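Tadgate Community Help > Food and Kitchen > Snacks and drinks

What to put out on a small table for people waiting

Posted by Iida Suominen
3 replies

We have a small white table in the waiting area at the Hunomholm office and I have been asked to keep something on it for visitors through June. Most people wait between a few minutes and half an hour. There is no sink or fridge in that part of the building, and the floor is carpet, so I don't want jugs of anything.

My plan so far is fruit, bottled drinks with screw caps and paper cups. I put a few things on the table to see how they sit together and how much space is left for someone to put down a phone or a folder.

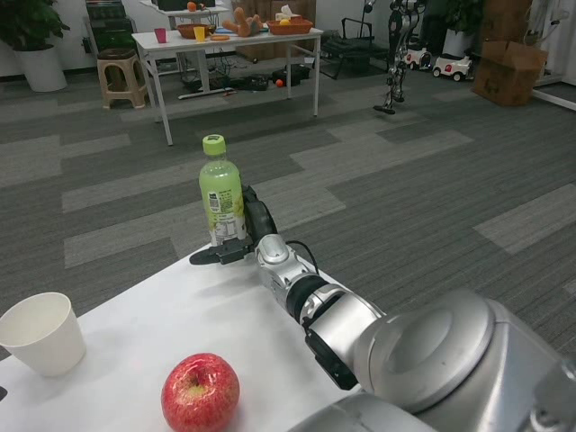 Apple, paper cup and a bottled drink with the green cap.

What I would like to know:

Do apples keep all right out of the fridge, and for how long? I can buy them once a week at most.

Is it better to put out whole bottles, or one bottle and cups so that people can share it?

Does it matter where on the table the bottle goes? The corner leaves the most room, but people walk past it.

The budget is small, so I would sooner put out less and have it used.

Reply from Noman Kakakhel

I did this for two years at a reception desk, so I can answer most of it.

Apples are fine at room temperature for 7 days if they are sound when you buy them. Firm ones last longer than soft ones. Check for bruises when you unpack them, and take out any that have gone soft, as one bad apple will spoil the others in a bowl. Keep them out of direct sun and away from a radiator. Wash them and dry them well before they go out. If they go out wet they mark the table and the skins go sticky. Don't cut them up. Cut apple is brown by the time anyone wants it, and then you need plates and napkins too.

Pale streaks and speckles on a red apple are normal on a lot of varieties. You don't need to pick those out.

On the drinks, I would go with small bottles, one per person. Once a big bottle has been opened it has to go in a fridge, and you say you haven't got one nearby. We tried sharing and poured most of it away. Small bottles cost more per drink but we spent less over the month. If you go this way you can keep a few cups for people who bring their own water, but you won't need many. Keep the spare ones upside down in their sleeve so dust doesn't get in.

As for the corner, move the bottle in. A hand's width from the edge is enough. A coat sleeve or a bag will take anything off a corner, and a sweet drink is hard to get out of carpet, even with the cap only half loose.

Reply from Sulemana

just do water. cheaper and no stains. we got a box of 36 and it lasted ages

Reply from Felludum

Agree with the above about the edge. A tray helps as well. Get one with a lip, put the bottles and cups on it, and the rest of the table stays free for people's things. It also makes wiping down quicker, because you lift one thing.

Put a small trash can next to the table before you put out any fruit. We didn't, and I was finding apple cores in the plant pot until we bought one.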